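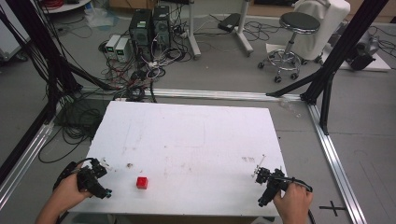

Have you ever wondered what happens when a whole college class packs its bags and goes to study in another town? It's called a field school, and it's one of the best parts of going to college! Students leave their usual classroom for a while and learn somewhere new, from people who know that place really well. Some of them dig for old pots, some listen to frogs, and some study shapes and space. A lesson on shapes can start with something as simple as a small red cube on a white board. How many faces does a cube have? How many can you see at one time? (Try it with a dice - you'll never see more than three, unless you cheat with a mirror!)

One field school happens every August in Prernthorpe. It lasts 12 days, and 45 students come from two colleges, Furel and Sastry. They sleep in the dorms, eat together in one big noisy dining hall, and go to class in mixed teams so that everybody makes new friends.

Their teacher for the first week is Zulema Huenchumán, a professor. A professor is a teacher at a college, but that's only part of the job. Professors also try to find out things that no book can tell us yet, and then they share what they learned.

So what is a day like? Class starts at 9 in the morning with a talk called a lecture. It lasts 80 minutes, which sounds long, but there's plenty of time for questions! After lunch the teams work on their own projects in Drultton Hall. One team might make a map of all the trees on a street, and another might record grandparents telling stories from when they were kids.

On the last day each team stands up and tells everyone what it found out. Families can come too, and little brothers and sisters usually ask the hardest questions.

Words to know

Lecture: a long talk that teaches you something.
Campus: the land and buildings of a college.
Dorm: a building where students live.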